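3.2 Sorting surface and order of handling

The second part of the study dealt with the stage between the dryer and the shelf, when clean textiles have been brought together in one container but have not yet been folded. Earlier work on household laundry has paid more attention to washing than to this stage, although participants in the Gemholm interviews named it as the part of the work they most often put off. We therefore treated the handling of single items as a separate task, with its own surface, its own container and its own rules for what may be set down where.

The work surface was rectangular and was covered with a patterned sheet. Plain covers had been tried in March and were dropped after two sessions, as pale items were hard to tell from the cloth beneath them. Unfolded items were kept together in a single bin, and the folder was free to take them in any order. No attempt was made to sort the contents by color or size before a session began. Natanael Holanda prepared the list of permitted items, which excluded socks, fitted sheets and anything with a rigid part.

Each item was to be laid flat before the first fold. An item counted as flat when no part of it was doubled over and its outline could be followed on all sides. Creases were allowed at this point, provided that they did not lift the cloth from the surface. The general arrangement of bin and cloth is given in Figure 8.

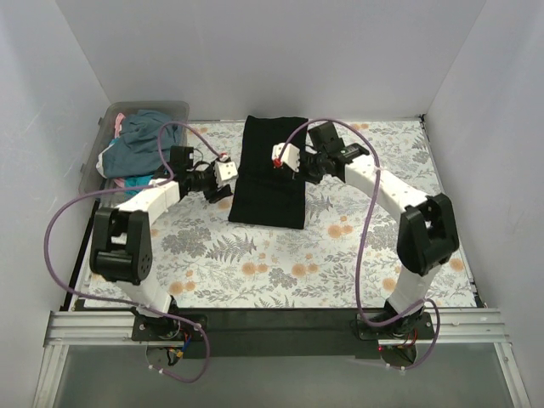
Figure 8. Black fabric laid flat on the floral-patterned sheet, with a light crease across its middle. The bin of crumpled textiles stands in the rear left corner.

3.3 Effect of color and crease on folding

Dark, unprinted items raised a particular difficulty. A print or a visible seam gives the folder a line to work from, and in its absence the only guides are the edges and whatever creases remain from the bin. Under the Awwad scheme, which we adopted with minor changes, an existing crosswise crease may be used as the first fold line if it divides the item into two parts of similar length. If it does not, the item is smoothed again and the crease is disregarded.

Uneven edges were handled in a similar way. Where one end of an item was straighter than the other, the straighter end was taken as the base and the wavy end was brought down to meet it. The Taller protocol recommends the reverse, but it was written for toweling, which holds its edge better than thin garment fabric.

Of the 400 items on the list, 100 were set aside for the comparison of light and dark cloth reported in Section 4. Items returned to the bin after an incomplete fold were entered as new items when next taken out.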